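Bookbinding Module: My Project Report
Gwenaël Rey, Jun 3, 2023

So, this is my write-up for the handmade book project. I know we were told to keep a proper log as we went along and I mostly did, but half of it is on the backs of envelopes with glue on them, so I've typed up the bits I can still read.

The brief was to make a book from scratch with at least one decorated paper that we'd made ourselves. I picked paste papers because Clotilde Aubert brought some in back in January and I couldn't stop looking at them (she does these lovely feathery blues with a cut-up bank card). You cook a flour paste, colour it, brush it over damp paper and drag things through it. I was hooked straight away!

My first lot were terrible. I used cheap sugar paper and it went to mush as soon as I brushed it. Then I tried the Fevmont cartridge from the college shop and that was so much better, it stayed flat and took two coats without tearing. The paste wants to be like custard. Mine was more like porridge the first time and left lumps, which I kept for the endpapers of a little notebook for my nan, and she says she likes them.

Colour next. I mixed acrylic into the paste in old yoghurt pots, mainly a rusty orange and a dark green. Tín Cù lent me a pot of Plasine, which is a sort of matt medium, and a spoonful of that stopped the colour rubbing off on my fingers. I did try it without and my jeans are now partly orange. For patterns I used a hair comb, a fork, a bit of corrugated card and the edge of a rubber. The comb was my favourite, especially when you wiggle it and then go back across the other way while the paste is still wet.

I made 15 sheets in the end and I'd happily show people most of them. 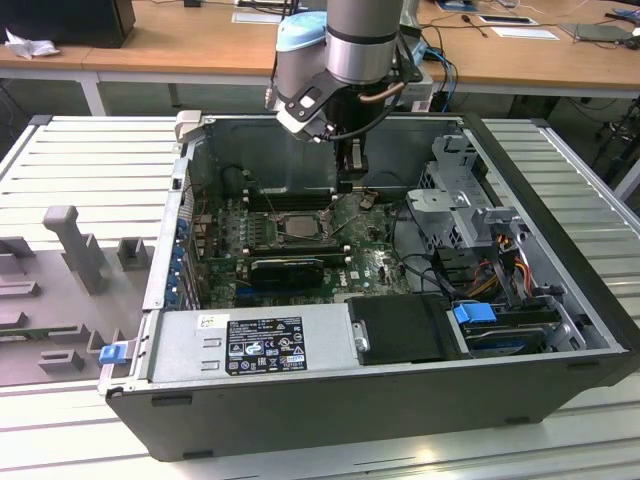

The sewing was the part I'd been dreading. I did a Coptic stitch so the spine stays open and the book lies flat, and I unpicked the first three sections because my tension was all over the place. Mwanahawa Laizer sat with me for a whole lunch and showed me how to pull the thread along the spine and never straight up, and after that it went much quicker. I waxed the thread as well, which I'd skipped before out of laziness.

Covers are greyboard with my green combed paper on the outside and plain orange inside. One corner is a bit bulky where I folded too much paper in. If I did it again I'd trim the corners closer to the board, and I'd press the covers overnight before punching the holes, as the back one has a slight curl that I haven't managed to get out.

Mark-wise I'm hoping the papers make up for the corner. I'd love to carry on with paste papers next term and try printing over the top of them, maybe with lino. Gaspard Hoarau says there's a press at Curken we can book if we ask early enough, so I've put my name down.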